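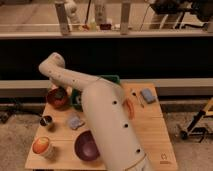
What should be settled before a tabletop arm cell is ordered?
The reach of the arm, the size of the work surface, the cable route and the list of objects the arm will handle. Price comes after these four, as each of them changes the parts list.

Section 3. Planning and Budget

3.1 Before you request a quote

1. Measure the floor area set aside for the cell. Include the space a person needs to walk past the table while the arm is stopped.
2. Write down the largest and smallest objects to be handled. For household work this normally means bowls, cups, sponges and cloths. Soft items go on a separate line, as they affect the choice of fingers.
3. Decide where the arm will be mounted relative to the table. An arm that reaches in from one side covers part of the surface with its own body, and a fixed camera will lose sight of whatever lies behind it.
4. Choose the camera position. If a single fixed view is blocked in normal poses, budget for a second camera now. Adding one later means repeating the calibration in Section 6.
5. Enter the results on the Clerwood planning sheet and keep a copy with the purchase order.

Note: A wood top is acceptable for light objects. Glossy bowls may produce glare under direct lighting. Test the lighting before paying for a different top.

3.2 Budget lines

Enter each line separately. Do not combine the arm and the controller, even when the supplier sells them as a set.

Arm and controller (Votora)
Table and mounting hardware (Kernero)
Finger set (Kiss)
Camera, bracket and cables
Object set and replacements
Installation labor
Spares

The Kernero table kit is order code 1057. The mounting plate is order code 106 and is not included in the kit. Orders that omit the plate are the most common cause of a delayed installation.

Allow 8 hours of installation labor for a cell with one camera. Add 3 hours for a second camera. These hours do not cover electrical work, which must be quoted locally.

Caution: Do not order cables by table size alone. Measure the full route from the arm base to the controller with the arm at its widest reach, then add slack for the bend at the base. A cable pulled tight at the base will fail early.

3.3 Object set

Buy duplicates of any item that tears, absorbs water or fades. Sponges and cloths wear out first. Cups and bowls seldom need replacing, but colors are dropped by stores without notice, so buy the spare bowl together with the first one.

Keep shelf space near the cell for items not in use — it should be outside the reach of the arm.

3.4 Approval

1. Check that every budget line has a figure or is marked "not required."
2. Attach the floor measurements and the cable route.
3. Send the sheet to Valentin Tanguy for review before the order is placed.

Changes made after review require a new sheet. Hand corrections on a reviewed sheet are not accepted.

Section last revised Jun 19, 2021. For unpacking and lifting, see Section 4.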